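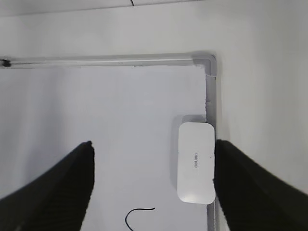 Grinine 开放日演示数据说明

发布日期:2019年9月1日
编写:Oskari Hirvonen,Kulleck 自动化实验中心数据组

一、概述

Grinine 是 Kulleck 自动化实验中心在 6 月开放日期间采集并整理的一组机械臂操作记录。开放日在中心位于 Pranska 的实验楼举行,面向已报名的高校师生、设备维护单位及周边企业的技术人员。演示内容为室内弱电设备旁的近距离操作,包括接近、对位、夹持、释放和退出等动作,对象为靠墙放置的小型网络类设备及其附近的线缆、线槽。

本数据集共收录 133 段记录,由腕部相机画面、关节状态、夹爪开合指令和现场操作日志组成。当前发布版本为第 2 版。与第 1 版相比,本版重新校正了画面与关节状态之间的时间对应关系,统一了动作标签的写法,并删除了含有来访人员谈话声的音轨。

本说明供下载和使用数据的单位参考。引用数据时,请注明数据集名称和版本。请勿将本说明中关于开放日的叙述视为对设备性能的承诺或验收结论。

二、采集背景

中心每年安排一次对外开放,以往的内容以参观为主,来访者在隔离线外观看预先编排的搬运动作。此种安排秩序较好,但来访者普遍反映看不到夹爪与物体接触时的情况,也无法判断操作人员在其中承担了多少工作。筹备期间,数据组与演示组商定,把腕部相机画面同步投放到观众区的显示屏上,并将全部演示过程按研究数据的标准保存。Grinine 即由此形成。

选择弱电设备作为操作对象,主要出于 Nilsuwan 项目的需要。该项目研究机械臂在狭窄位置对小型设备进行辅助维护的可行性,前期工作大多在空旷台面上完成,物体四周没有遮挡。实际安装环境中的设备往往紧邻墙面或线槽,夹爪手指需要在有限的空隙内进入,手指本身又会遮住相机的部分视野。开放日为项目组提供了在较接近安装环境的布置下连续运行的机会。

演示按场次进行,每场 40 分钟,场次之间留有恢复布置和检查设备的时间。每场由一名操作员和一名安全员负责,讲解由演示组另行安排。操作员在演示过程中不回答观众提问,相关问题由讲解人员记录,并在场次结束后集中答复。

三、演示内容

演示分为三类任务。三类任务在同一布置区内进行,起始姿态由操作员在每段记录开始前确认。

1. 接近与跨夹

夹爪张开后由下方或侧方向设备靠近,两指分别位于设备两侧,停在预定的准备位置。该任务不要求闭合夹爪,考察重点是手指进入空隙时的姿态调整。设备紧靠竖向线槽时,靠线槽一侧的手指可用空间很小,操作员通常先让该侧手指到位,再调整另一侧的距离。也有部分记录采用相反的顺序,日志中有注明。

2. 夹持与释放

夹爪闭合并对设备外壳施加夹持力,保持后释放,再按原路退出。外壳表面光滑、边角圆滑的设备在夹持时容易发生转动,因此本任务对两指接触高度的一致性有要求。夹持力上限在演示前设定,演示期间未作更改。

3. 线缆避让

在夹爪活动区域内放置一段细线缆,操作员须在不勾带线缆的前提下完成接近和退出。线缆呈自然弯曲,每次布置后的形状并不一致,本数据集未对其形状作量化标注。勾带线缆的记录予以保留,标为未完成。

四、布置与设备

布置区的背景以浅色平面为主,设有浅灰色塑料线槽,线槽在转角处由弯头连接。操作对象中出现最多的是一台白色圆角小型设备,外壳上可辨认出“oeneo”字样。该设备在演示中仅作为被操作物体使用,未通电,也未接入任何网络。数据集不涉及该设备的功能,标签中统一写作“白色盒状设备”,使用者不应据此推断其型号或用途。

机械臂末端安装两指平行夹爪,手指为黑色。腕部安装小型相机一台,朝向夹爪作业方向,多数画面的下部可见两根手指。相机的安装位置在整个开放日期间保持不变,镜头参数见随附的标定文件。受手指遮挡和近距离成像影响,部分画面的边缘较为模糊,并有压缩造成的细节损失,手指边缘处尤为明显。

现场照明采用漫射光源,目的是减少光滑外壳上的反光。浅色物体放在浅色背景前,边界对比较弱,这一条件予以保留,未通过增加彩色标记或更换背景加以改善。Nilsuwan 项目组认为,此类低对比场景对后续的检测和分割工作有参考意义。

五、数据组成

每段记录保存在独立的目录内,包含以下文件:

camera 目录:腕部相机的连续画面,按采集顺序编号。
joints.csv:机械臂各关节的位置和速度。
gripper.csv:夹爪开合指令及反馈位置。
log.txt:操作员在场次结束后填写的简要日志。
meta.yaml:任务类别、完成情况、场次编号及布置变更说明。

标定文件统一放在根目录的 calib 文件夹内,各段记录共用。第 1 版曾在每段记录内重复存放标定文件,本版已合并。使用旧版读取脚本的单位需要修改路径,否则程序会提示找不到文件。

时间戳以控制柜时钟为准。相机时钟与控制柜时钟之间存在固定偏移,本版已在画面时间戳中扣除。为便于核对,扣除前的原始时间戳保留在 camera 目录下的 raw_time.csv 中。

六、标签说明

任务类别取值为 approach、grasp、cable,分别对应第三节所列的三类任务。

完成情况取值为 done、partial、fail。done 表示操作员确认全部动作按要求完成;partial 表示主要动作完成,但过程中曾有中断或人工纠正;fail 表示未完成或由安全员终止。该字段由操作员填写,数据组复核时仅对照日志检查是否一致,未依据画面重新判定。因此,研究者如需以画面为依据训练完成情况判别模型,建议自行抽查。

接触时刻由两名标注人员分别标出,取二者一致的结果。意见不一致的记录由数据组负责人裁定,并在 meta.yaml 中标注 arbitrated。标注人员主要依据画面和夹爪反馈位置进行判断。设备与手指之间距离很近时,仅凭单张画面难以区分轻微接触和尚未接触,此类情况下以夹爪反馈为主。对于不闭合夹爪的接近任务,反馈位置不能提供有效信息,接触时刻一律留空。

布置变更说明为自由文本,由演示组人员在恢复布置时填写,用语未作统一。常见写法有“设备右移”“线缆重放”“线槽未动”等。其中的左右方向以操作员站位为准,与相机画面中的左右方向未必一致,使用前请核对。

七、数据筛选与处理

开放日结束后,数据组将全部原始记录转存至中心服务器,并按下列原则处理。

首先,删除设备自检、相机对焦和讲解人员单独展示夹爪开合等与任务无关的片段。其次,对含有来访人员影像的画面进行整段剔除。腕部相机朝向布置区,拍到人员的情况较少,主要发生在机械臂回到待机位置的过程中,故待机动作不再收录。最后,删除所有音轨。第 1 版曾保留音轨并作降噪处理,后经复查,部分谈话内容仍可辨识,因此停止提供第 1 版的下载。

已下载第 1 版的单位请删除其中的音频文件,并以第 2 版替换。删除无须向中心提交证明,但在后续合作中如需共享数据,应使用本版。

未对画面作增亮、锐化或裁剪。曾有合作单位建议统一调整白平衡,数据组经讨论后决定保留原始色调,使用者可根据需要自行处理。

八、适用范围

本数据集适用于下列工作:近距离夹持的姿态估计;存在手指遮挡时的物体检测与分割;低对比背景下的边界提取;远程操作过程的回放与教学;夹爪与线缆干涉情况的初步分析。

本数据集不宜用于评价某一型号设备的安装质量,也不宜用于评价操作员的个人水平。参加演示的操作员熟练程度不同,场次安排亦未作均衡,各人承担的任务类别和段数存在明显差别。用完成率比较操作员,所得结果不具有统计意义。

不建议将本数据集作为安全功能验证的依据。演示期间的速度和夹持力均低于日常试验设定,现场另设有隔离线和急停装置。数据中没有出现人员进入作业区域的情况,无法反映机械臂对此类情况的响应。

九、已知局限

(一)布置单一。全部记录在同一布置区内完成,背景平面、线槽走向和照明条件变化有限。在本数据集上取得的结果能否适用于其他房间和其他安装方式,需要另行验证。

(二)视角单一。仅有腕部相机画面,没有固定机位画面。手指遮挡严重时,设备与背景之间的间隙无法从画面中恢复。开放日当时在观众区一侧架设过固定相机,因画面中来访人员较多,未予收录。

(三)任务比例不均。接近与跨夹任务的记录最多,线缆避让任务最少。后者每次恢复布置所需的时间较长,部分场次未能按计划开展。

(四)背景细节未标注。线槽接缝、墙面局部瑕疵等在画面中可能形成细线或斑点,容易被误检为线缆。数据组未对此类细节进行标注,也未作修补处理。

(五)日志详略不一。开放日前期的日志较为详细,后期场次衔接紧张,部分日志只有一句话。数据组没有要求操作员事后补写,以免记忆偏差进入数据。

十、来访反馈摘要

场次结束后的集中答复由演示组整理,现摘录与数据使用有关的部分。

多名来自维护单位的技术人员询问,机械臂能否自行判断设备是否插有线缆。演示中的机械臂由操作员远程控制,不具备此项判断能力,相关研究尚未列入 Nilsuwan 项目的当前阶段。

有来访教师询问,腕部画面是否足以完成全部操作。从操作员反映的情况看,接近阶段主要依赖腕部画面,手指进入设备两侧之后,画面中可供判断深度的线索明显减少,此时需要参考夹爪反馈和关节读数。该教师所在院校此后申请使用本数据集开展课程实验。

另有企业人员建议在手指内侧加装软垫,以减少光滑外壳的转动。项目组已将该建议纳入后续试验安排。本数据集中的全部记录均采用原有手指,未加装软垫。

十一、使用许可与引用

本数据集供教学和非商业研究使用。商业使用须事先取得中心的书面同意。转载画面时应注明“Grinine 数据集,第 2 版,Kulleck 自动化实验中心”。

使用者可对数据进行格式转换、抽样和再标注。公开发布再标注结果时,应说明所作的改动,并保留原有的记录编号,以便他人对照。禁止尝试从数据中识别操作员身份,操作员姓名不在任何文件中出现,日志中的签名栏已统一清空。

十二、维护

数据集由中心数据组维护。发现时间戳错误、标签缺失或文件损坏的,请将记录编号和问题描述提交至本页留言区,或通过合作单位联系人转交。数据组在确认后更新勘误表。仅涉及说明文字的修改不增加版本号,涉及数据文件的修改将在下一版本中统一发布。

下一次开放日的采集方案正在拟定。初步考虑增加第二处布置区,并在不拍摄观众的前提下恢复固定机位。具体安排以中心通知为准。

读者留言

沈工
旧脚本确实报路径错误,按第五节改成读取根目录下的 calib 以后可以正常运行。建议把读取脚本也一并放上来。

维护组回复
收到。读取脚本整理后随勘误表提供。

林间小站
6 月那次我在现场,投屏的画面比隔着线看清楚得多。想问一下,线缆避让任务里标为 fail 的,有没有区分是勾到线缆还是安全员叫停?

维护组回复
meta.yaml 中未作区分,log.txt 中多数有说明,后期场次有个别日志没有写明。

qiaomu_lab
我们在做线槽和线缆的分割,接缝误检的问题很严重,第九节第四条说的情况全遇到了。如果有人愿意一起标注背景细节,请在下面留言。

沈工
可以一起标,我们这边先从接近任务开始。

周
布置变更说明里的“右移”我一直按画面方向理解,看完第六节才发现弄反了,前面做的统计要重来。建议把这一条写进 meta.yaml 的注释里。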